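Review: the Dravholm ship model kit, expeditionary sea base

I have built a fair number of navy kits over the years, mostly destroyers and a couple of carriers, and I had pretty much given up on anyone making a decent auxiliary. Auxiliaries don't sell. They're boxy, they carry other people's helicopters, and the public lines up for them only when one happens to tie up downtown for a port visit. So when Dravholm announced a sea base in September I ordered it the same night, and I've been at it most evenings ever since. I love it! It has problems too, and I'll get to them.

What you get

The box is huge and properly packed. There are 117 parts in gray plastic, a sheet of etched metal for the railings and ladders, 2 small helicopters, and a decal sheet with hull numbers for more than one ship. The hull comes split at the waterline, so you can build it full depth or set it in a harbor scene without sawing anything. I went full depth on mine (the flat bottom on these converted tanker designs is half the fun).

The ship isn't any real one, by the way. Dravholm calls it the Vastinbridge and gives her a little made-up service history in the booklet – patrols, port calls, a reception on the flight deck for visiting officials. It's charming, and it means you can't get the markings wrong.

The build

The hull went together in one evening. I test fit everything twice out of habit and hardly needed to. The long open bay under the flight deck is the part I was most worried about, because on a ship like this you can see straight through it, and any seam in there is going to show. There is one seam. It runs along the inside of the forward support and takes a smear of filler and maybe ten minutes of sanding. After that it's clean.

The flight deck is a single piece, dead flat, with the landing spots very lightly engraved. Paint right over them and they're still there to guide the decals. Whoever thought of that, thank you!

The deckhouse is fussier. Steps 14 and 15 are printed in the wrong order, and if you follow them as written you'll close up the bridge before the window strip goes in. Put the strip in first, let it set, then add the roof. The mast is five pieces where three would have done, and I broke the smallest yardarm getting it off the sprue. Cut it from the thick end.

I used Vomex acrylics for all of it. Their haze gray goes on thin, so plan on a second coat, but it dries flat and doesn't hide the fine stuff. The deck gray from the same line is a shade too blue for my taste. I warmed it up with a drop of tan.
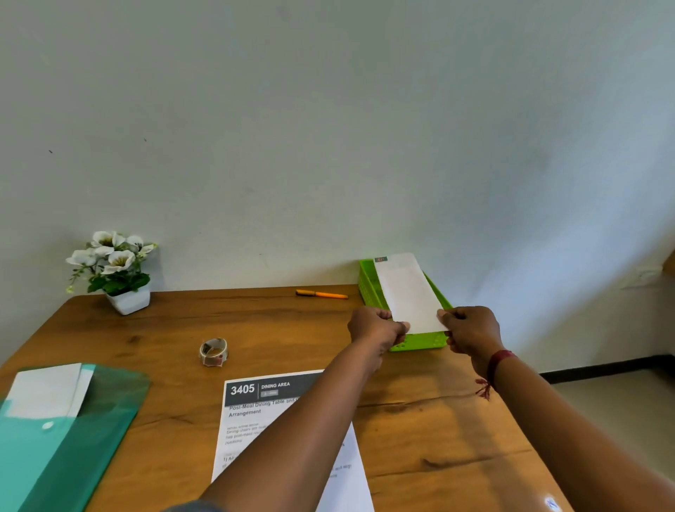 Small things I'd change

The railings. They look wonderful once they're on, but the etched sheet is soft and bends if you look at it sideways. I ended up ordering a replacement set from Bouzid, who do a stiffer one for this exact kit, and it dropped right in. It's extra money, and I think it should have been in the box.

The boats are a bit plain. The helicopters have lovely rotor heads and then clear parts so thick you can't see a pilot's seat. And the stand is two little posts that look lost under a hull this long. I'm making a base out of scrap oak.

The booklet claims the designers worked from 2,238 reference photos, which I can believe from the crane alone. That crane is a beauty – hooks, sheaves, the lot, and it turns if you go easy on the glue.

Who it's for

If you've finished one or two ships already, you'll be fine. A first-timer could manage the hull and the deck and have a great time, then leave the etched railings in their envelope. From across the room it looks terrific without them.

I gave it about 3 weeks of evenings and wasn't rushing. Dravholm says a hospital ship is next, and I've already cleared a shelf.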